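Machine operator trainee at Wamport, is the aptitude test before or after the medical?

Posted in: Jobs and Training > Applications
Posted 2026-03-25 by tolland_k

I applied for the machine operator trainee program at the Wamport plant and got an email saying I am on the shortlist. The email says to bring my high school diploma, two references and a photo ID to the Hepburn office, but it doesn't say what happens on the day. My cousin went through it a couple of years back and says there was a written test first and then a medical a few weeks later. Somebody at my current job says they do the medical the same morning now and send people home if they fail the hearing part.

I need to know because I have to ask for time off and I only have one day left until June. Also, the application asked for a fee of 34 dollars and I paid it, but my receipt has a different applicant number from the one in the email. The receipt number ends in 169. Does that matter? I called the office twice and got the recording both times.

I have a one-year certificate in general machining if that changes anything. I am not going for the Plulmont site, only Wamport.

2 answers

Senga MacBrayne
Member, Jobs and Training

The test comes first. I went through the Wamport intake last June and the order was document check, written test, short interview, and then the medical on a separate date for the people who passed. The whole first day took from 8:30 until a little after two. Ask for the full day off, as the interviews run in alphabetical order and they don't let you swap.

The written test has 30 items and you get one hour. It is basic math, reading a drawing, units and some safety signs. You can't use a calculator. Fractions to decimals came up a lot when I took it, so go over those. With a machining certificate you should be fine on the drawing part, but bring the original certificate as well as a copy. They kept my copy and handed the original back.

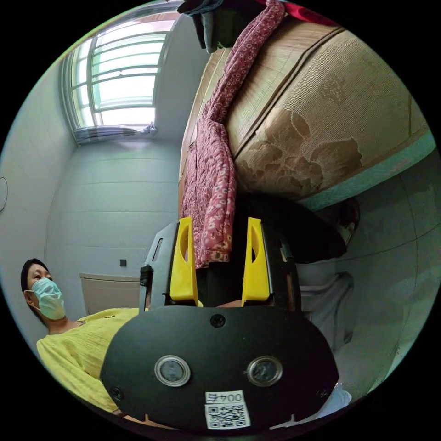
Label 004, two yellow fingers

The medical is at a clinic in Prerkitcombe, and they give you a choice of dates after the results go out. I got mine 11 days after the test. It covers vision, hearing, blood pressure and a lifting check. If you wear glasses, take them with you. One person in my group did badly on the hearing check and was told to come back for a repeat, so I don't think it is true that they send people home on the spot. It may have changed since my intake.

On the two numbers: you get a payment number and an applicant number, and they are not the same thing. The payment number is only on the receipt. Print both pages, staple them together and hand them in at the document check. The woman at the desk wrote my payment number on the front of my file and that was the end of it.

If you want to reach the office, call before nine. After that it goes to the recording for most of the day.

The stipend in my intake was 2,000 dollars a month before tax for the training period, paid at the end of each month. You will need a voided check or a bank letter on your first day if you get in.

Agnes Sandberg
New member

I only know Plulmont, where they do everything in one day, medical included. Maybe that is where your coworker got the idea. I waited around 40 minutes for the nurse and there was nowhere to buy food, so pack a lunch.

The fee is not refunded if you miss your date. You can move it once if you write to them before the test, and the form for that is on the same page where you paid. I don't know if Wamport uses the same form.

Comments on this page

tolland_k: Thanks, both. I got through this morning at ten to nine. Test day and medical are still separate for Wamport. She found me under the applicant number and said to bring the receipt anyway. I have put in for the day off.

Senga MacBrayne: Good. Take two pencils, they only had pens last time and you can't erase on the answer sheet.

tolland_k: Will do. Do the references have to be from employers? One of mine is from my certificate instructor.

Senga MacBrayne: An instructor is OK. One of mine was too. It has to be signed and have a phone number on it.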